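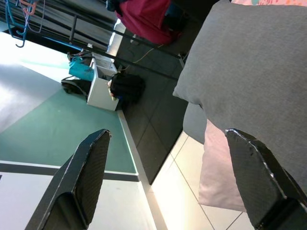 Marcelle Gautier wrote in to ask how often she really has to wash floor cushions, and whether the big gray kind will ever look decent again once it goes flat and fuzzy. Short answer, Marcelle: less often than you'd think, and yes, mostly. The long answer is this page, which I've been meaning to write since July anyway.

I live on the floor. I mean it, I own one proper chair and it mostly holds laundry. So I've had a lot of practice with big cushions, pillows, and the mats that go under them, and I've ruined enough of them to have opinions. (The first one I ever washed went in whole, cover and filling and all, and it came out shaped like a boot.)

What you need

A vacuum with the small brush head
A fabric shaver or a pumice-type sweater stone
Mild laundry detergent
Two old towels
A bowl, a sponge, and white vinegar if there's a smell
Dry weather, or a fan

Step 1: Clear the floor first

Get the bags up. Backpacks, totes, the charger cord that lives by the wall, all of it. I used to clean around my stuff, and then I'd set a fresh cushion down right next to a bag that had been on the bus floor. Everything goes on the bed until I'm done. If you have a tiled floor, sweep it now too, because grit on tile goes straight onto the underside of a cushion and gets ground in every time you sit down.

Step 2: Vacuum both sides

Brush head on, low suction, long strokes in one direction. Do the seams last and do them slowly, that's where the crumbs are. Then flip it and do the bottom, which everyone skips and which is always worse!

Step 3: Check for a zipper

Run your thumb all the way around the edge. Some zippers are tucked under a flap and you can own a cushion for years without noticing. If there's a zipper and the tag says machine washable, take the cover off, turn it inside out, close the zipper again and wash it cold on gentle. Wash the pale pillowcases in a separate load. I had a pink one go a sort of dishwater mauve after one trip with a gray cover, and it never came back.

No zipper? Go to step 4.

Step 4: Sponge it

Put a small squirt of detergent in a bowl of lukewarm water and whip it up with the sponge until you have suds. You want the suds and hardly any of the water. Test a spot on the underside and let it dry before you go any further. Then work in patches, overlapping a little, and go over each patch with a clean damp sponge and then press with a towel. Press, don't scrub. Scrubbing is how you get the fuzz.

For smells, a splash of white vinegar in the rinse bowl does it. The vinegar smell goes away as it dries, I promise.

Step 5: Dry it standing up

Lean it on its edge against something, so air gets to both faces, and turn it every few hours. Mine was a thick one and took from Saturday breakfast until the next night with a fan going. Don't put it back on the floor while the middle is still damp. Squeeze the center hard between your palms, and if it feels cool in there, give it longer.

Step 6: Shave and fluff

Once it's bone dry, run the fabric shaver over the pilled areas in small circles with barely any pressure. Then stand it up and smack it on all four sides. Foam won't change much, but loose filling will move back toward the middle if you're patient. If it's still flat after that, you can open a seam and add filling. I've done it once and it was fine, my stitching is just ugly.

Step 7: Do the mat while you're at it

A wipeable play-type mat just needs the leftover suds and a rinse. Lift the edges and dry underneath, especially on tile, where water will sit for days without you knowing. A woven mat gets shaken outside and vacuumed on both sides.

As for how often, I vacuum weekly and do the whole business maybe twice a year, plus whenever there's soup. And Marcelle, if you try the sweater stone, go very gently near the piping. I didn't.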